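Category: Kitchen Guides > Produce Storage

Flikmont Countertop Ripening Box — User Guide
Section 7: Ripening and checking avocados

Read Section 3 (Cleaning the liner) before first use. The steps in this section apply to Hass avocados. Smooth-skinned varieties stay green when ripe and should be checked by feel only.

7.1 Loading the box

1. Wipe the liner with a damp cloth and let it dry.
2. Remove any stickers from the fruit. Do not wash avocados before loading.
3. Place the avocados stem end up in a single layer. The standard box holds up to 9 medium fruit.
4. Leave a finger's width between pieces.
5. Close the lid and slide the vent to the half-open mark.

Note: To speed up ripening, add one ripe banana or apple to the center well. Citrus does not help and takes up room. Keep oranges and tangerines on the counter or in the refrigerator.

Caution: Do not place the box in direct sun or on top of a refrigerator, toaster oven or other warm appliance.

7.2 Checking for ripeness

Check once a day, at the same time if possible. Morning works well for most households.

1. Take one avocado out and set it on a clean, light-colored surface. Dark skin is hard to judge against a dark counter.
2. Look at the color. Hass skin goes from green to a deep greenish black as the fruit ripens. Small brown flecks on the peel are common and do not affect the flesh.

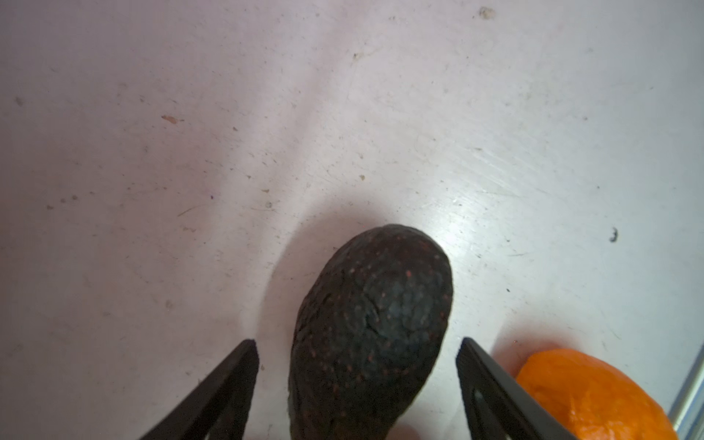 3. Hold the fruit in your palm and press gently with the whole hand. Ripe fruit gives slightly. Do not press with a fingertip or thumb, as this bruises the flesh under the peel.
4. If the fruit is still hard, return it to the box and check again the next day.
5. If it gives slightly, use it that day or go to 7.3.

Note: Color alone is not enough. Some fruit darkens several days before it softens — always do the palm check as well.

Caution: Discard any avocado that leaks, smells sour or has mold at the stem. Remove it promptly and wipe the liner before closing the lid.

7.3 Holding ripe fruit

1. Move ripe avocados to the refrigerator, in the crisper drawer.
2. Use within two or three days.
3. For cut fruit, leave the pit in the unused half, brush the flesh with lemon or lime juice and wrap tightly.
4. Do not return cut fruit to the ripening box.

If fruit is still hard after 10 days, it was probably picked too early and may not ripen well. See page 39 for other causes, including a vent left fully open.

Guide text: Esperanza Haddad

7 comments | 39 shares

Contact Flikmont Support | © Flikmont | Back to top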